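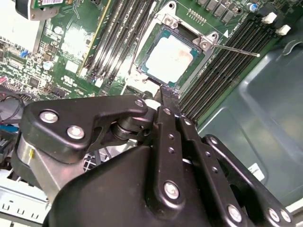 Kilel TR-2 Onboard Passenger Information Unit

Price: £1000 per coach set, excluding VAT and fitting
Stock code: 258-139
Availability: to order

The TR-2 tells passengers where the train is, where it stops next and how late it is running. Plenty of boxes claim to do this. Most of them do it well on a test bench and badly in a cutting, so we put the TR-2 on the Erevine branch before agreeing to sell it.

What you get
One control unit, two ceiling displays, a speaker link and the fixing kit. Cables are extra, which we think is a bit cheeky at this price, and we have told Kilel so.

What the maker says
"Seamless journey updates in all conditions." We would not go that far. The unit works out its position from satellite signals and wheel turns. In the long tunnel at Nisau it fell back on wheel turns alone and announced the next station early on several runs. A later software update helped. It did not cure it.

What we found
Stop announcements were clear and the text could be read from the far end of the coach. Delay times were only as good as the feed from the control room, so if your operator is slow to report trouble, the displays will cheerfully show a train on time while it stands at a red signal. No onboard unit will fix that, whatever the brochure hints.

The "smart crowding" feature is sold as an add-on. It guesses how full each coach is from door openings. We left it switched off after the first week and would not pay for it.

Fitting
Allow a full day per coach. Older stock may need the Śliwiński power adaptor, sold separately. Check the supply voltage before you order – returns on opened units carry a charge.

Warranty
Two years on parts. Displays are covered for dead rows but not for scratches or graffiti.

Questions
Technical queries go to Jui-lin Chung, orders and trade accounts to Theresia Mösli. Orders placed in August take longer, as the Kilel works closes for part of the month.

Page last checked: Sunday, April 16, 2023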